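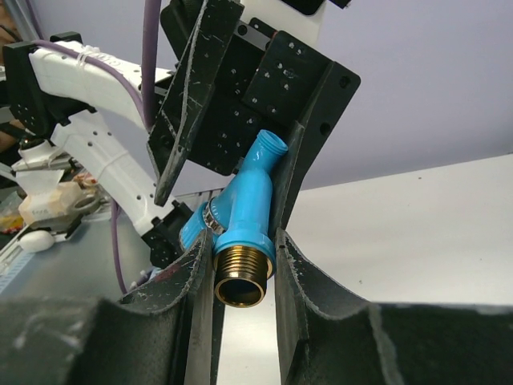
Kurkex two-arm bench cell: plumbing test
Reviewed 8 July 2024

Kurkex pitches this cell at small repair shops, and at anyone who wonders when a machine will take over under the sink. I gave it pipe fittings, a fair stand-in for both.

Gripping is the strong point. The black fingers have a curved inner edge and cope with angled plastic bodies better than flat jaws do. Bringing two parts together is harder. One arm holds, the other aligns, and small errors at either wrist add up at the joint. My median was 223 seconds per pair — slow for a shop, useless for a leak.

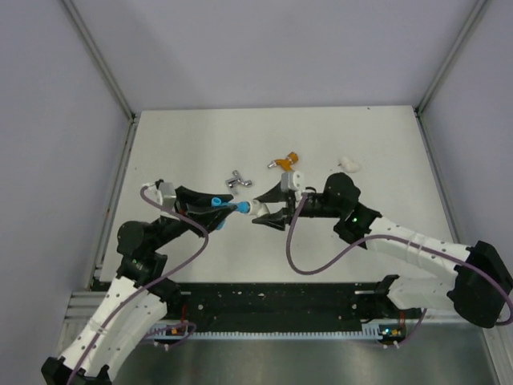

Yaroslav Yurchenko disagrees on speed: a cell that runs overnight can be slow, and he would sooner see figures for cross-threaded parts.

Setup took 8 hours. Worth a look for repetitive bench assembly. For the kitchen sink, keep the wrench.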